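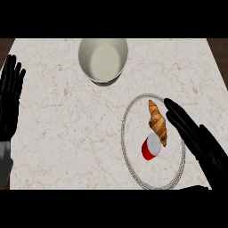 Learning from Demonstration, Unit 6
Collecting demonstrations in simulation
Handout to accompany the lab. Read before the November session.

6.1 What counts as an example

An example in this course is a full episode: the stream of observations, the stream of commands sent to both arms, and the task label, from reset to stop. A single time step is called a sample. Students mix these up in reports every year, and the error matters when data set sizes are compared. The Murkberg set has 573 episodes. The number of samples in it depends on the logging rate and says little about how much a policy can learn from it.

Each episode stores:
- the rendered view from the head camera
- joint positions for both arms and both hands
- commanded joint targets
- object poses, taken from the simulator state
- the random seed used for the reset

Object poses are logged for checking only. The policy you train in Unit 7 does not receive them.

6.2 The tabletop task

The lab uses the Sukerex tabletop world with two arms and multi-fingered hands. The objects are a bowl, a plate, a croissant and a can. The operator moves the croissant from the plate to the bowl, using whichever arm is suitable. The can is a distractor and should end the episode on the plate.

Two resets should differ in ways that change the motion required. When the croissant and the can touch, the operator has to choose an approach that does not drag the can along. When they are apart, almost any approach works. A set made only of easy resets yields a policy that fails on contact cases, and the failure will not show up in a validation split drawn from the same resets.

Vary the following on reset:
- plate position
- bowl position
- croissant heading
- can upright or on its side
- distance between croissant and can, including zero
- table texture

Do not vary camera height in this unit. Takeda covers viewpoint changes in Unit 9.

6.3 Operator procedure

1. Load the world and check that both hands follow the gloves. Open and close each hand once.
2. Bring both arms to the start pose, clear of all objects.
3. Trigger the reset. Wait until the objects have settled. A croissant still rocking on the plate at the first sample is a common cause of rejected episodes.
4. Start recording, then move. Leading idle time should be under one second.
5. Reach with the near arm. Hold the other arm still and above the table.
6. Close on the croissant, lift, carry, release over the bowl.
7. Withdraw the hand before stopping the recording.
8. Mark the episode as success, failure or discard.

Failure and discard are different labels. A failure is an honest attempt that did not reach the goal; keep it. A discard is an episode with a tracking fault, a wrong start pose or an interrupted operator. Discards are removed before training, and their seeds go back in the queue.

6.4 The idle arm

In a one-handed pick the second arm does very little, and small drifts in the operator's resting hand are recorded as commands. The policy will copy them. Meng compared two versions of the Murkberg set, one as recorded and one with the idle arm held at its start pose. The policy trained on the first version sometimes lowered the idle hand into the marble while the other hand was carrying.

Two remedies are allowed in the lab. Either lock the idle arm in software for the length of the episode, or record it freely and apply a dead band afterward. State which one you used. Do not mix them within one set.

6.5 Grasp approach

Flat, closed fingers moving toward an object are not yet a grasp. Operators differ in when they open the hand: Abugri opens early, well before the plate, while Öberg opens close to the object. Both succeed. A policy trained on the two together with a plain squared-error loss tends to produce a half-open hand at a middle distance, and this often pushes the croissant off its spot.

For this unit, agree on one approach style per group and write it in the log. Unit 8 returns to the problem with models that can represent more than one mode.

6.6 Checks before submission

Replay every episode from its seed and commands. If the replayed croissant ends in a different place, the episode is not reproducible and must be marked. In the Oshima set, 73 of 841 episodes failed replay. The cause was a physics step size changed partway through collection.

Also plot the start positions of the plate and bowl over the tabletop. Gaps in the plot are gaps in the data.

Submit the episode files, the log and the plots to the Zerstead folder. Questions about the gloves go to Yokoyama.

Reading for Unit 7: course notes on behavior cloning, sections 1 and 2.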